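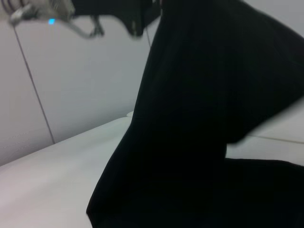

I'd been retired for nine weeks when Davoud Arabzadeh rang and asked if I could still add up. Of course I could still add up! I did the wages at Werholm for half my life. What I couldn't do, it seemed, was get through a wet November morning without cleaning the oven again.

So that's how I came to be on the 10.15 bus to Zornmont with a flask and a calculator, feeling like a girl on her first day at school. Davoud had taken on the accounts for the Yimyam, the little café by the station, and got himself in a tangle. They were 238 pounds out and he'd been through it four times.

"It'll be a typing mistake," I said.

"It isn't," he said, and put the kettle on.

The café belonged to Decha Wiriya, who was seventy-one and had no plans to stop. He brought me soup I hadn't asked for and stood there until I'd tried it.

"You stopped work?" he said. "Why?"

I gave him my usual answer, the one about travel and the garden and reading all the big Russians. He looked at my shoes, then out at the rain.

"Which Russian are you on?"

"I'm still choosing," I said.

It took me until three o'clock. A gas bill had gone in twice, once for 119 and once as a refund for the same, which it never was (and yes, Davoud, that does come to 238). I might have shouted. A man by the window dropped his spoon.

Davoud said he'd have found it in the end. Decha wanted to pay me and I said don't be daft, and then we argued about it all the way to the door, and I came away with a tub of green curry and a set of keys, because the invoices were in the upstairs cupboard and somebody ought to go through those as well – there were years of them.

I missed the bus. I sat in the shelter with the curry warm on my knees, working out which cupboard shelf I'd start on.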